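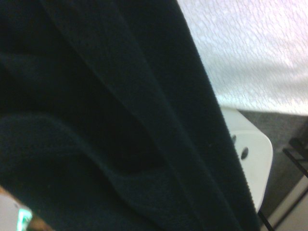 Old pressure reducing valve hunting on a small steam boiler

Plollarel
22 January 2025

We have a Standel pressure reducing valve on the line from the boiler to two jacketed pans. It was fitted in 1986 and rebuilt once. Since October the downstream gauge swings up and down by 3 psi every few seconds when only one pan is on. With both pans on it settles. Is it worn out, or is something else upsetting it? A new one is not cheap.

Whitlock

Sounds oversized for the load. With one pan on, the valve is working just off its seat and it will open and shut all day. Check where the sensing line joins the pipe as well. It wants to be in a straight run, well away from the valve outlet and any elbows, and it should slope so that water drains out of it. Clean the strainer before you spend any money. If the seat is wire drawn you will see a groove across it, and then it needs a new seat and disc - lapping won't save it.

Isolate and drain down first, obviously.

Trasard

Had the same on ours, different make. Changed the diaphragm and it was fine.

Plollarel

Thanks both. Strainer was half blocked and the sensing line runs uphill to a low spot full of water. Will re-pipe that first and order a diaphragm anyway.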